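Why does a shadow change?
26th July
By Berenice Tapia

Stand in a sunny playground in the morning and look at the ground. Your shadow is long. Look again in the middle of the day and it has shrunk. Nothing about you has changed, so what has?

A shadow is a place that light cannot easily get to. Light travels in straight lines. When it meets something it can't pass through, such as a wall or a person, it stops there or bounces off. The patch behind gets less light, and we see that patch as a shadow.

Things that let no light through are called opaque. Clear glass is transparent and makes only a faint shadow. Tissue paper is in between. The word for that is translucent.

Dark colours take in most of the light that lands on them. Pale colours bounce much more of it back to your eyes. Even on a dark object, a sloping edge can look lighter than the flat part next to it. This depends on which way each side faces.
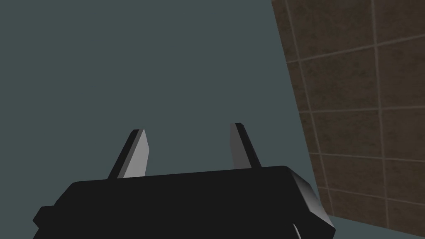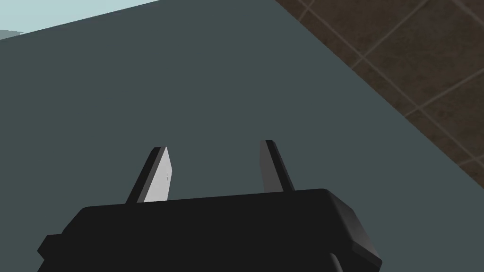
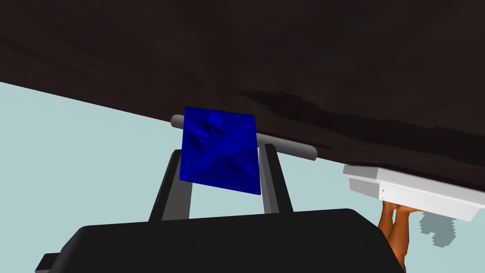
Dark surfaces, drawn by computer.

Now back to the playground. In the morning the Sun is low in the sky, so its light comes in at a slant and shadows stretch a long way. At midday the Sun is higher and shadows are short. In Britain the midday Sun is much lower in January than in summer, so winter shadows are longer.

Try it yourself

You need a torch, a ruler, a small toy and a dark room.

Put the toy 20 cm from a wall. Hold the torch 40 cm behind the toy and switch it on. Measure the height of the shadow. Now move the torch closer to the toy and measure again. The shadow gets bigger, as the toy now blocks a wider spread of light.

Bakari Mfinanga's class in Brullville did this with 3 different toys and drew round each shadow on a long roll of paper. The biggest shadow belonged to a plastic hen.

Never look straight at the Sun, even with sunglasses on. It can damage your eyes.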